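Four weeks of reading the electricity meter

Posted in April by the author
7 min read
Last updated: April

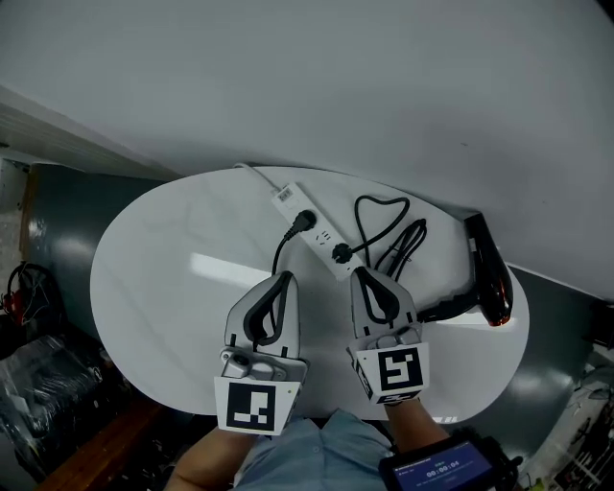 I started reading my electricity meter every day at the end of winter, and I kept it up for two periods of 28 days each. I hadn't planned the second one. The first came out of a bill from Romora that was higher than I expected, and which I couldn't argue with because I had no idea what I used in a day or even what a normal day looked like. My meter is an old one with no display in the house, so until then I had sent in a reading when they asked and forgotten it again. When I began I went looking for small things that might be running when I didn't need them, and the long white extension lead was the first one I thought of, with its two black plugs pushed in and slots between them not being used. I was sure that leads and chargers and little lights would be the answer. They were a very small part of it, and most of this post is about the rest.

The flat is in Bodgate, on the first floor of a building that was a shop with rooms over it. It has gas heating and a gas hob, an electric oven, and an electric shower that I think is older than the bathroom. I work from home most of the week. The meter is in the cupboard by the front door, above the shelf where I keep shoes, and to read it I have to crouch and hold the door back with my foot. I mention the cupboard as it had a lot to do with whether I did the reading or not. In the first week I forgot twice. After that I put the notebook and a pencil in with the shoes, and it became part of coming back from the morning walk.

I took the reading at half past eight. The time matters less than sticking to it. On one of the days I missed I took it in the evening, and the figures for that day and the day after were useless, one too big and one too small. I wrote down the number, the difference from the day before, and a few words about what had gone on: washing, oven, long shower, out all day. The few words turned out to be more useful than the numbers. I'd tell anyone trying this to write them down even when the day seems too dull to bother with.

The first 28 days came to 219 units. I had nothing to compare it with, and the averages I found online were all for households that didn't sound like mine. So I stopped looking at averages and looked at my own best and worst days. The best were the days I was out from breakfast to bedtime, which told me what the flat uses with nobody in it - the fridge, the router, the boiler's pump and controls, and whatever I had left on. The worst were all days when I had used the tumble dryer.

I should have guessed the dryer. I had thought of it as something I only used now and then, but the notebook said otherwise. It said "dryer" on days when I clearly remembered the sun being out. What had happened, I think, is that I had got into the habit during the wet part of winter and had gone on doing it. The dryer was in the kitchen and the airing rack was folded up behind the wardrobe, so the dryer won. I moved the rack out and left it standing in the spare room with the window open a crack, and that was the biggest single change I made. It is also the dullest one and it cost nothing.

The shower came next. An electric shower uses a great deal of power while it's on, far more than anything else in the flat, but it isn't on for very long. I had been told for years to take shorter showers and had ignored it. What I did this time was time myself for a few days without trying to change anything, using the kitchen timer on the edge of the basin. I was in there longer than I'd have said. I also found I was turning it on and then going off to look for a towel. Now I find the towel first. I haven't become someone who has cold or quick showers, and I don't mean to.

The oven surprised me the other way. I had expected it to be a villain. I do use it a lot, mostly for trays of vegetables and baked potatoes, and some evenings it's on for well over an hour. But the oven days were only a little above the ordinary days. Once it has heated up it clicks on and off to hold its temperature and doesn't draw power the whole time. I did start putting two things in at once where I could, so that tomorrow's potatoes go in with tonight's supper. That was more about the time saved on the second evening.

Then there was the immersion heater. This is the part I find a bit embarrassing. The flat has a hot water cylinder that the boiler heats, and it also has an immersion heater as a back-up, with a switch high on the wall of the airing cupboard. I had always taken it to be off. The switch has no light, and the writing on it has worn away. About halfway through the first period there was a run of days that all came out higher than my notes could account for. I turned off everything I could think of, then went back to the meter and watched, and it was still going round at a fair lick. I went round the flat again and found the switch in the airing cupboard. I must have knocked it when I was putting sheets away. I've now stuck a bit of tape beside it with "off" and an arrow.

If I hadn't been reading the meter I don't know when I'd have found that. The hot water was no different that I noticed. It would have turned up on the bill, a couple of months on, and I'd have blamed the price.

I bought one of those plug-in monitors, the Wikach, to see what each thing used. I have mixed feelings about it. It's good for settling arguments with yourself. The fridge was fine, and I had been half hoping for an excuse to replace it. The television on standby used so little that the monitor flickered between nothing and next to nothing. My laptop charger was the same. The old stereo was worse than I'd have thought, as it stays warm even when it's switched off at the front, and that one I do now turn off at the wall. But the monitor can't be used on the shower, the oven or the immersion, as they're all wired in, and those are the things that matter. I used it for a week and it has been in a drawer since. If you can borrow one, borrow one.

The second 28 days came to 174 units. Some of that is down to the season. The evenings were getting lighter and I had the lamps on less, and the boiler's pump was running less too. I was also away for 3 nights. So I'm not going to claim the whole drop as my own work. Still, the ordinary days at home were lower, and when I set two weeks side by side with much the same things going on in them, the second was always the smaller.

I rang Romora at the end of it and asked them to look at my monthly payment. I had the readings in front of me, all in one column. It was a short call. They didn't want the whole column, only the latest reading and the date it was taken, but it was pleasant to have the rest. The payment has come down a little from next month. They did offer to change the meter for one that sends its own readings. I said I'd think about it. I probably will say yes at some point, although I suspect that I'd stop looking if the thing did it for me.

I've stopped the daily readings now. Twice a month is enough, and I do it when I put the recycling out. If a reading looks odd I'll go back to every day until I find the reason. The notebook is still in the cupboard with the shoes, and there are plenty of pages left in it.

A few people asked after my last post whether I'd do the same with gas. I will in the autumn, when the heating's on again and there is something to measure. The gas meter is outside in a box, and at the moment the box won't open, so I've asked the letting agents, McKinnon, to send someone round with a key.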